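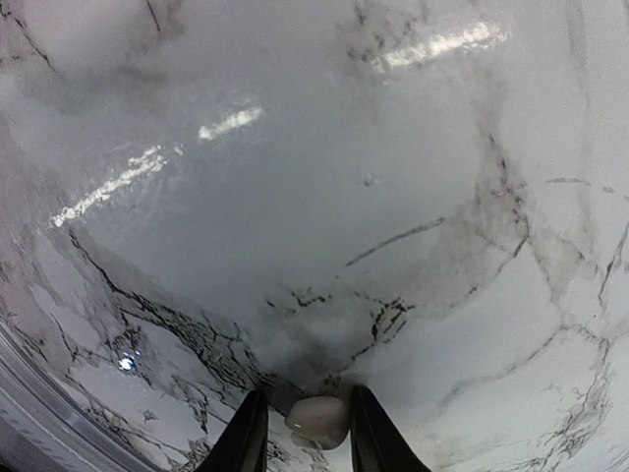 Gripper cell inspection after fault, marble-pattern table
Site: Priststead, cell 2
Date of inspection: 2024-06-10
Cell status: released with limits, see the end

Reason for this inspection: the gripper closed on a small part, stopped short and gave a force fault. The arm then stayed in hold and the operator reset it two times from the panel before calling us. Please do not reset more than once. The second reset clears the fault memory and we lose the values.

1. Emergency stop, panel and pendant
OK. Both tested with arm moving at slow speed.

2. Door switch
OK. The cable tie near the hinge is old, please change it at next service.

3. Gripper fingers, faces and edges
OK. Black fingers, no chips found by hand. I cleaned the faces with a dry cloth.

4. Finger alignment when closed
NOT OK at first check. The left finger touched before the right. Adjusted, then repeated 24 cycles with no fault.

5. Force limit
NOT OK. The setting was 400 in the program and 500 in the controller. The program from Osance was loaded in May and it seems the controller value was never changed. Now both are 400. Whoever loads a program must compare these values and sign the sheet.

6. Small parts, pale color
COMMENT. Pale and rounded parts are difficult on this table. The surface is white with dark veins and it is glossy, so the lights make bright streaks on it. I think the vision can take a vein for the edge of a part, but I could not repeat this during the inspection. To be tested with a matte gray mat.

7. Wrist camera, lens and fixing
OK. Screws tight. Lens cleaned.

8. Overhead lights
COMMENT. Glare is strong. Ask Villanueva if the diffuser covers can be delivered for this model.

9. Wrist cable
OK. No rubbing marks. Leave the loop as it is.

10. Table fixing
OK. Table does not move when pushed from the side.

11. Fault log
NOT OK. Empty because of the resets. The operator wrote the fault text on paper and the paper is in the folder.

Limits until items 6 and 8 are closed:
Slow speed only for small parts.
Hands outside the cell also when the arm is in hold. Hold does not mean the power is off.
One reset, then call.

Copy sent to Wamel. Item 11 stays open until they answer about saving the log before reset.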